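## Changes to duties after automated floor pickup is introduced

**stemport_ops**

Our site in Flokunstead plans to introduce the Cluno pickup units in April, beginning with dropped and tipped containers. We employ 180 people, and five of them currently clear the floor on each shift. Management has stated that no positions will be removed. Staff would like to know what their work will consist of afterward, and whether break times are affected.

**Holanda Floor Services**

Our facility made the same change. Floor staff were reassigned to checking returned items and clearing the units when they stop. In the first quarter the log showed 2,703 pickups, of which roughly 50 required a person to step in. There is less bending - several employees have remarked on this - but more standing at a screen. We recommend that new duties be put in writing before the start date, together with the pay grade that applies. Breaks were left unchanged.

**dockside_b**

It depends on the site. Ask your supervisor.

**nightshift_lead**

Please also settle who may enter the pickup area while a unit is running. Our rule was written late, and two shifts followed different practices for a month. Small round items that roll were the main source of calls.
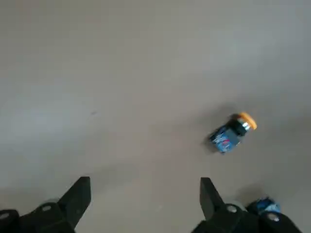 *Container on its side, gripper open.*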